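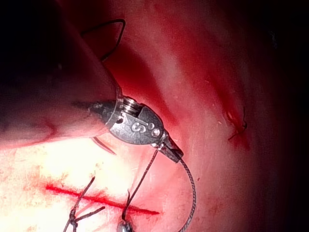 The leaflet "tells me what was done and leaves out what I am supposed to do on Thursday morning in the shower," in the words of a respondent from Hakbridge, and similar comments appeared in the open-answer section of the survey at both sites. This section reports how patients read and used written instructions on stitch care after leaving the clinic.

## 4. Results

### 4.1 Reading and keeping the leaflet

The sample consisted of 300 adults discharged from outpatient surgery in Hakbridge and Fanach. All received a printed leaflet at discharge, in one of 2 versions. The standard version had been in use at both clinics before the study and ran to up to 6 pages. The revised version was drafted with the Prondero template, which places actions ahead of explanations and limits each paragraph to a single instruction.

Most respondents reported having read at least part of the leaflet on the day they went home. Fewer had looked at it again. Those who did so usually wanted the answer to one narrow question, most often whether the area could get wet, when the stitches should come out, or whether the color of the skin near the cut was normal. Respondents given the standard version often said that they had searched for the answer and then called the clinic. Several had thrown the leaflet away with other discharge papers, having taken it for a billing notice.

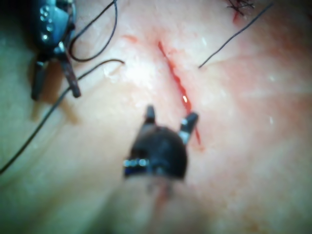 **Figure 1.** Narrow incision with small beads of blood along its edges.

### 4.2 Words that caused difficulty

Interviewers asked respondents to mark any word they would not use themselves. "Incision" was marked less often than the drafting team had expected. "Dressing" caused more trouble, and in Fanach it was sometimes read as a reference to clothing. "Absorbable" was widely misunderstood. A number of respondents believed that the word described a pad or bandage, and some believed that all stitches would disappear without a return visit. The phrase "monitor for discharge" was confusing for a different reason: respondents had just been discharged, and the leaflet used the word in both senses on the same page.

The Ji readability index rated the two versions as nearly equal. The index is based on sentence length and word length and gives no weight to whether a word has a second, more common meaning. For this reason the index is reported here for completeness only, and the marked-word counts are treated as the main measure of difficulty in the analysis that follows.

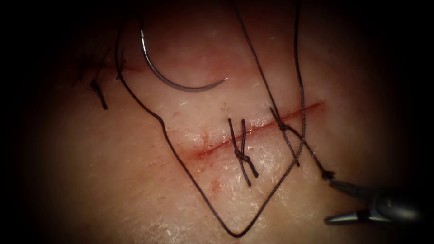
**Figure 2.** Straight incision, with curved needle and suture thread lying on the tissue surface.

### 4.3 Telephone contact after discharge

Clinic telephone logs were reviewed for the 4 weeks following each discharge. Calls concerning stitch care were less frequent among respondents given the revised leaflet. The difference was clear in Hakbridge and small in Fanach, where a nurse already telephoned each patient on the evening of the procedure. It was not possible to separate the effect of the leaflet from the effect of that call.

Calls about fever and worsening pain did not differ between the groups. The revised leaflet moved these warning signs to the first page but left their wording unchanged. Calls about bathing fell most sharply at both sites. Calls about return visits were recorded under scheduling until January and are excluded from the comparison.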